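Lomimwood opens its simulation suite to visitors on 7th February

Lomimwood will hold an open day on 7th February for schools, local employers and members of the public who wish to see how robots are taught to handle everyday objects. Visitors will follow a simulated gripper on screen as it is steered towards a hammer-like tool, and will be able to put questions to the staff who prepare the exercises.

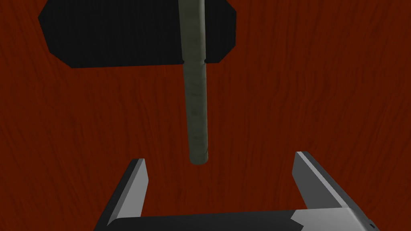 Issued by the Robotics and Automation Department, Lomimwood

The demonstration uses Grekon, the department's own set of simulated rooms and tasks. It currently holds 308 tasks, and 3980 attempts have been stored for study. Each session will last 40 minutes, with places for both individuals and groups.

"People often ask to see the work before they ask how it is done," said Paweena Phuthong, head of the department. "We are pleased to be able to show it at the desk where it takes place."

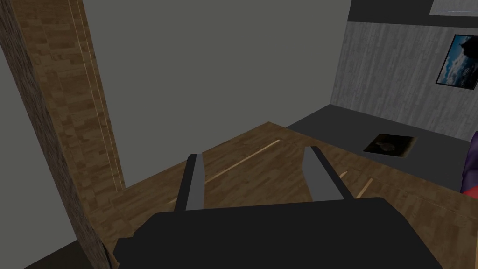

Guests may also attend two short talks in the Brabec Room. The first covers how a simulated room is built and furnished; the second deals with the choice of viewpoint - in particular, the view from the robot's own wrist.

Admission is free, but places must be reserved through the Rudberg Building reception, extension 1551. Step-free access is available from the main entrance. A further open day is planned for April.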